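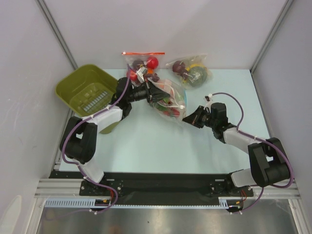 Zirley Play Produce, Bagged Sets with Storage Bin

Item 202
Supplied by Daston Educational Furnishings, Liao Street Warehouse

The Zirley play produce range is intended for kindergarten classrooms, public library play areas and pediatric waiting rooms. Toy produce is supplied in transparent plastic bags, so that staff may check the contents of a set without opening it. Bags may be ordered singly or with the olive-green plastic bin.

The bin has a rounded rim and sloping sides, with narrow slots along the bottom. It may be kept on a table or on an open shelf – a lid is not available for this model.

Ordering
Bagged set, single: item 123
Three bagged sets with bin: item 202
Replacement bags, empty: pack of 5

Care
Wipe each piece with a damp cloth and mild soap. Allow all pieces to dry fully before returning them to the bag. The bin may be rinsed under warm water. Neither the produce nor the bin should be placed in a dishwasher.

Delivery and returns
Orders are dispatched within four working days. Unused sets may be returned in their original bags, with a copy of the packing slip. Institutions holding an account with Daston may request an invoice at the time of order.

Inquiries concerning school and library accounts should be addressed to Rosalinda Dagdag, Institutional Sales.

Page revised 28 February 2026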